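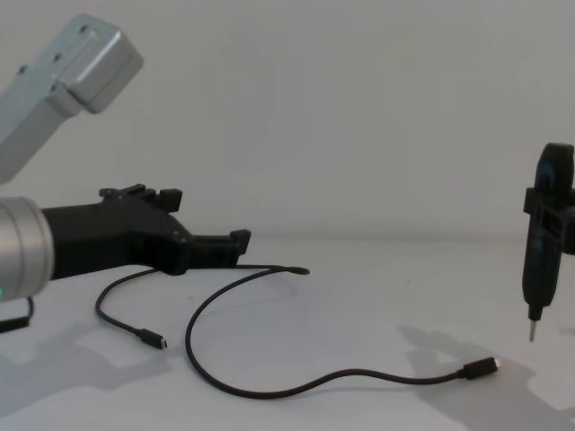
The cable table, Skekham, ground floor.

# Cable Table: Questions We Keep Getting

Most of these arrive by email, a few get shouted down the hall. Answers are by Ursina Danzer unless she was out, in which case they're by Wendelin Haslinger and slightly ruder.

## The basics

### What is the cable table?

A table where you can borrow, return, test, or surrender a cable. It started when Lelleo and Heltlow moved onto the same floor and each company discovered the other had been buying the same charging cables, losing them, and buying them again. The combined bill for one year came to $1,569. We had that number printed and taped to the supply closet, where it had no effect at all, so now there's a table.

### Who can use it?

Anybody with a Skekham door badge. Visitors can borrow something for the day if the person they came to see signs for it. That person then owns the problem.

### When is it open?

The table is always there. Somebody is at it from 11 in the morning until lunch gets the better of them. Outside that window you can still take a cable from the hooks and write it on the sheet. Please write it on the sheet.

### Do I need to reserve?

No. It's a cable.

## Borrowing

### How long can I keep one?

7 days. After that Su-chen Sin sends you a message, and the message is friendly. The second message is also friendly, but your manager is on it.

### I only need it for five minutes. Do I really have to write it down?

Yes. Of the cables that never came back last spring, every single one was needed for five minutes.

### What do the colored tags mean?

- **Green:** charges and carries data. Take these if you're moving files or hooking up a drive.
- **Yellow:** charges only. Perfectly good for a phone, headphones, or a desk lamp. Useless for anything else, and it won't tell you so.
- **Red:** waiting for a test. Leave it on the tray.
- **No tag:** came in overnight with no explanation. Treat as red.

### Can I swap my old cable for a nicer one?

We noticed you asking this in the form of a return. Meinrad Ortner keeps a list of the good braided ones and knows where they live.

### Why can't I borrow the monitor cables?

They belong to the monitors. We had a stretch in March when half the second floor was working off laptop screens while a box of display cables traveled to a trade show and had, by all accounts, a lovely time. They stay put now.

## Plugs, ports, and which way up

### How do I know if I need USB-C?

Look at the hole. If it's a small oval, the same top and bottom, you want USB-C. If it's a flat rectangle that you have to try three times, that's the older USB-A, and you probably want a cable with one of each. If it's something else, bring the device down and we'll look through the shoebox.

### It went in fine but nothing's charging.

In order of how often it turns out to be the answer:

1. The other end isn't plugged in.
2. The other end is plugged into a power strip that isn't plugged in.
3. There's lint in the port. This is very common with phones that live in pockets. Bring it to the table and Aurelia Ruchti will get it out with a wooden toothpick. Don't use a paper clip.
4. The charger is too weak for a laptop. A little phone brick will keep a laptop company but it won't do much beyond that.
5. The cable is dead.

Everybody begins at number five and comes down to complain.

### Does it matter how I plug it in?

More than you'd think. Hold it by the plug, line it up straight with the port, then push. Don't come at it from an angle and rely on optimism. 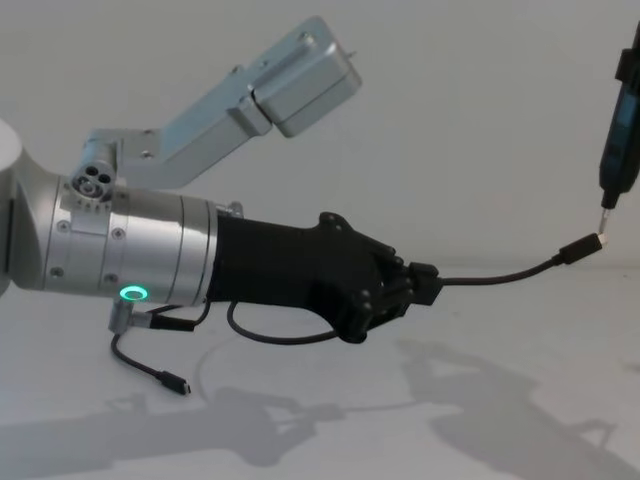
Same thing on the way out: take hold of the hard part and pull straight back. Yanking on the cord from across the desk works for a while, and then one day the cable only charges when it's bent to the left and propped up with a stapler. We have a small collection of those. They're all tagged red and they all came in with the note "works fine."

If the port is somewhere awkward, like the back of a dock or underneath a desk, use your free hand to steady the device. Pushing with one hand while the thing slides away from you across the table is how the Heltlow conference speaker met the floor.

### Is it bad to leave a cable plugged in with nothing on the end?

It won't hurt anything much. It does mean there's a loose end lying on the table for the next coffee to find. Unplug it at the wall when you're done and we'll all get along.

### Can I use any charger with any USB-C cable?

For phones and small stuff, pretty much. For laptops, check the tag: if it says **L** on the back, it's rated for a laptop. If you plug a laptop in with a skinny cable, it will charge at the speed of a houseplant.

### Why do two cables that look exactly alike do different things?

We've asked. Wendelin gave a talk on this over lunch and came out of it with fewer friends. The short version is that the shape of the plug tells you what it fits into and very little about what it can do once it's in there. Hence the tags. Don't take the tags off. Somebody is taking the tags off.

## Returning and coiling

### How should I coil it?

Loosely. A circle as wide as your hand, then the strap. If the cable resists, turn it a little between your fingers as you go and it'll lie flat.

Please don't:

- wrap it around your elbow
- wrap it around the charger brick until it's tight enough to play a note on
- tie it in a knot, including the decorative kind
- fold it in half, fold it again, and put a rubber band on it (Lelleo, third row of desks, you know)

### Where do I put it?

On the return tray. Hooks are for cables that have been checked. If you put one straight back on a hook you've done us a favor that takes longer to undo than to explain.

### I ran out of straps.

There are 46 in the drawer. Or there were at the last restock, which is a different matter. Verstraete, the office supply people, bring more whenever Su-chen orders them, and she orders them when she finds cables held shut with masking tape.

### I found a cable at home that I think is yours.

Bring it back. We won't ask how long it's been there. Meinrad will look at you, but he looks at everyone.

## Testing and throwing out

### How do you test them?

Plug in one end, plug in the other, see if it charges. Then wiggle each end gently. Then copy a big file across and watch whether it gets there. Anything that cuts out on the wiggle fails, even if it recovers. We've gotten attached to cables that recovered and we regret it.

### Can I help test?

Gladly. The red tray is on the left when you're sitting down. Do one cable at a time and tag it before you touch the next one. People who line up a whole row first always end up with a row of mystery cables and a sheepish expression.

### What happens to the dead ones?

They go in the gray bin under the table, and from there to electronics recycling with the old keyboards. Please don't put them in the regular trash, and don't rescue them either. There's a hole in the strap system's morale every time a dead cable comes back around for another lap.

### Can you fix a frayed one?

No. Tape is a way of not looking at it.

### Will you take my box of old chargers from home?

We'll take USB chargers and cables in decent shape. We don't want the charger from a 2006 flip phone, a cordless drill, or a toothbrush, and we've had all of those. If you've got a box and no idea what's in it, bring it at 11 and sort it with Aurelia. She enjoys this.

## Everything else

### Can I eat at the cable table?

No.

### Somebody left a note saying the table is "over-managed."

We got it. It's pinned to the supply closet next to the bill.

### Do you have a cable for my very specific old camera?

Possibly. Check the shoebox marked ODD. If you find the one that fits, please tell us what it goes to so we can write it on there. Three of them have been labeled "??" since before either company moved in.

### Who do I contact?

Ursina for lost badges and anything overdue. Wendelin for laptop charging. Su-chen for supplies. For arguments about coiling, Meinrad, after lunch.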